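How to fix a sticking interior door

Quick one. Door rubs, door won't latch, door swings open by itself. Mostly the same few causes, mostly a screwdriver job. Allow 15 minutes if it's just the hinges.

You need: screwdriver, pencil, sandpaper, a couple of longer screws, candle stub. Plane only if it gets that far.

Start with the hinges. Open the door halfway, lift up on the knob. Any play? Screws are loose. Tighten the top hinge first, then the bottom. If a screw just spins, pull it and put in a longer one that reaches the stud. Don't overdrive it, you'll pull the jamb out of line and then teh gap is wrong everywhere.

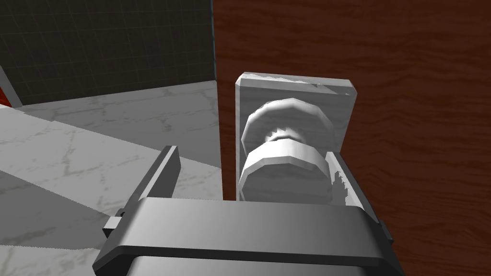
Still rubbing? Close it slowly and watch the gap along the top and the latch side. Pencil a mark where it touches. Sand there, not the whole edge. 49 cents' worth of sandpaper, no need for the fancy stuff. Try the door again before you take off more.

Hallway doors in our old place on Flemitz Street all stuck in August and were fine by October. Humidity. If yours does that, wait for dry weather before you plane anything.
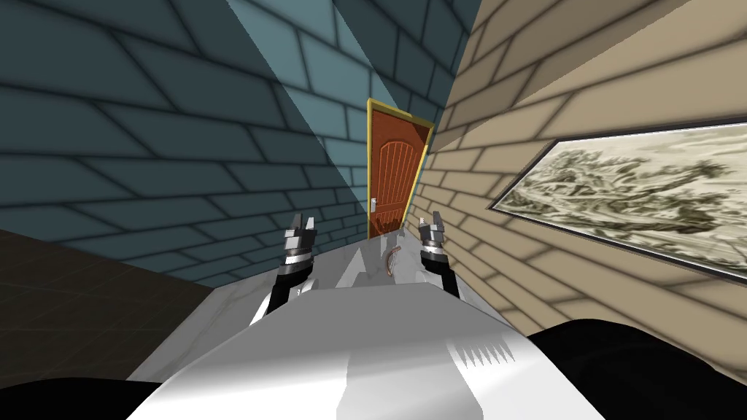 Image: Useo / Timent

Latch not catching: rub candle wax or lipstick on the latch, shut the door, look at the mark on the strike plate. Off by a hair, file the plate. Off by more, move it. Fill the old holes first or the screws will wander rihgt back.

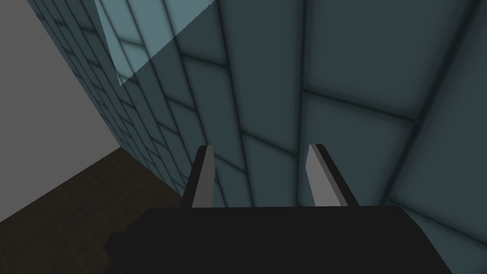
Bare wood gets sealed, top and bottom edges too. Two thin coats, let the first one dry overnight. Then candle wax on the edge that was rubbing.

Squeaky hinge is another page.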